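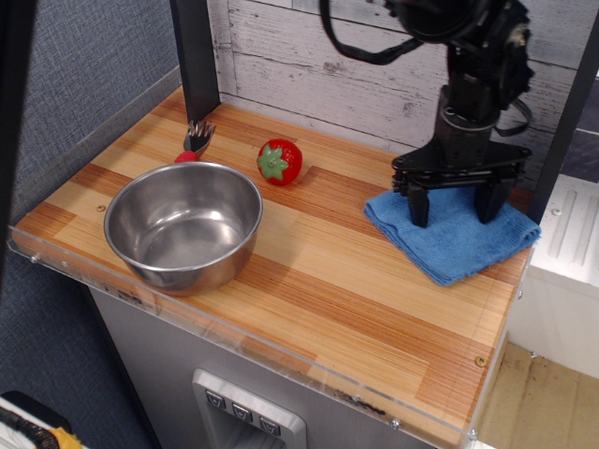 Notes for my talk, "What the Menu Does Not Say"
Version of June 30, 2023

Slide 1. Title
Good afternoon. Wait until the door is closed. Say thank you to the organizers, then start directly, without the joke about translators and soup. It did not work in the rehearsal.

First sentence: I translate menus for a living, and most of the people who read my work are hungry.

Slide 2. Who I am, very short
I have worked with small restaurants for 7 years, mostly in the old part of Narodau. Before this I translated manuals for heating systems. Say only that manuals have longer sentences and more patient readers. Do not tell the boiler story. If somebody asks in the break, fine.

Slide 3. Three menus from the same street
Show the menus one after another and be silent for a moment, so people can read.

Menu one, from Harms. Everything is explained. The dumplings have four lines of text, with the history of the village. A guest told the waiter she felt she should take notes.

Menu two, from Clullis. Nothing is explained. The dish names stay in the original language and the only English word is "Desserts".

Menu three is the one I made myself in my first year. It is bad in both ways. Let them find the mistakes. The best one is "grandmother in cream sauce" – it should be "grandmother's cream sauce". Give them time to laugh, then go on.

Slide 4. A menu is read in a hurry
This is the main point of the first part, speak slowly.

A person reads a menu while talking, while taking off a coat, while looking for a child under the table. So the translation has to give the important word early. Compare:

"Slowly cooked in its own juice with root vegetables, shoulder of lamb"
"Lamb shoulder, slow-cooked with root vegetables"

The first one is closer to the original. The second one is the one I deliver. I was taught the opposite at university, and I needed a long time to stop feeling guilty.

Slide 5. Keep the name or change it?
My rule at present: if the guest will have to say the word to the waiter, keep the word. Add a short explanation after it. The waiter and the guest must have the same word in their mouths.

Example is the rasosska, the sour beet soup of our region. I have seen it in English as "red soup", "beet drink", "cold borscht" and one time as "sour water". Cold borscht is nearly right but it makes people expect something else, and in winter it is served warm. I now write: Rasosska – sour beet soup with dill and egg.

Pronounce it two times. The stress is on the second syllable. Ask the audience to repeat it, if the mood is good.

Slide 6. Words I avoid
"Delicious". The guest will decide.
"Traditional". If every dish is traditional, the word has no use. I allow it one time per menu.
"Homemade", when I know it is not. I had a disagreement with an owner about this in April, and we agreed on "house style". I am still not happy with this solution. Say that openly, someone in the room may have a better one.
"Various". Various vegetables sounds like they do not know which.

Slide 7. Allergens
Change the tone here, more serious.

In this part of the menu I do not make anything pretty. Nuts are nuts. I always ask the kitchen, not the owner and not the old menu. In one restaurant the old menu said walnut, the owner said almond, and the cook had used hazelnut since spring. I send the list back for signature before it goes to print. This costs me one day and I put it in the price.

Drink water here.

Slide 8. Money
People always ask, so I give it before the questions. My glossary has 578 entries now, and it is the reason I can work fast. A normal menu is over 400 words and takes me one day, with the phone calls. I charge per menu and not per word – otherwise I would be punished for every line I make shorter. If time is short, skip the second half of this slide.

Slide 9. Try it yourselves
Give out the sheets. Each group gets 3 dishes with a literal translation and has to make each one fit on a single line. Five minutes. Walk between the tables, but do not correct anybody yet.

Possible trouble: "fried bread of the poor knight". Someone will say French toast. It is a good answer. Ask what we lose with it.

Slide 10. Questions
Leave the rasosska line on the screen. If there are no questions at first, ask who has seen a strange menu lately. The glossary sample is on the table by the exit, please take only one copy per person. Collect the pens.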